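How I Write a Plot Summary of a Classic Novel Without Losing My Mind

2019-03-10

I've been writing study notes for older novels for a while now, mostly for my own book group and for the little reading site I keep up on the side, and the part people email me about most is the summary. They can talk about the characters for an hour, they can tell you which chapter made them cry, and then they sit down to write what happens in the book and end up with nine pages. I've done it too! My first summary of Skomora was nearly as long as the opening chapters, and I had only gotten the family as far as the train station.

So this is the way I do it these days. I'll use Skomora for most of the examples, since I know it backward. My copy runs 537 pages and has 37 chapters, so it's a good long one to practice on.

Step 1: Read with a pencil, and don't write much

While I read, I allow myself one line per chapter, penciled at the end of the chapter where there's usually some white space. One line. Chapter 4 of Skomora says "Aunt sells the orchard, tells no one." That's plenty. If I can't get a chapter into one line I put a question mark and keep going, and it nearly always makes sense a few chapters later.

Library book? Use an index card as your bookmark and write on that. Please don't write in the library's book.

Step 2: Type the lines up and look for the turns

When I've finished the book I type all my lines into one list and leave it alone for a day. Then I go down it and bold anything that can't be undone. A death, a sale, a marriage, a letter that gets read by the wrong person. Dinners don't count, even wonderful dinners (and Skomora has some wonderful dinners). You'll be surprised how short the bold list is.

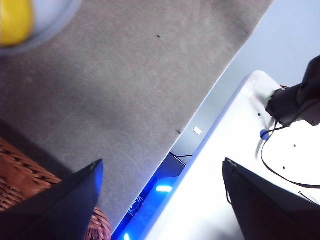
Step 3 is cutting the descriptions, and I find this one painful. Novelists of that period could spend a page and a half on a room, and it's tempting to carry a bit of it over so your reader gets the flavor. Resist! Ask what the room does to the story. Say the author gives us a gray carpet, a round bowl with something yellow in it, and a little white tag lying on the floor past the carpet's edge. In my summary the carpet goes, and the bowl goes too, however pretty the yellow is. The tag stays only if a character picks it up and it matters in a later chapter. Save your favorite bits of description for the section on style, where you can quote them properly.

Step 4: Write it in the present tense

"Anna returns to Mellau and finds the house shut up." It feels stiff for the first paragraph, then you stop noticing. The big advantage is that you can use the past tense for things that happened before the book begins, and your reader will never be lost. Aton, which is the other novel I get asked about, has 2 timelines, and I honestly don't know how you'd summarize it any other way. I put the older story in its own paragraph up top and then don't touch it again until the characters find out about it.

Step 5: Put the names on a diet

A reader who hasn't opened the book can hold on to maybe five names. Everybody else becomes "the doctor" or "her cousin" or "a neighbor." I know, the neighbor is hilarious and has the best line in the book. Still a neighbor.

Step 6: Check it against the book

I go back to my chapter lines and make sure everything is in the right order. I once moved the fire in Skomora to before the wedding, and it sat on my site like that from October until spring. For dates and editions I use the Sachdeva guide, the old one with the green cover, but any decent edition with notes in the back will do.

How long should it be?

For a novel this size, 2 pages typed. If it's for a class, go by whatever your teacher said, obviously. If you're over, go back to Step 2 and see what you bolded out of affection.

Next time I'll go through how I write the character notes, including what to do with a narrator who fibs.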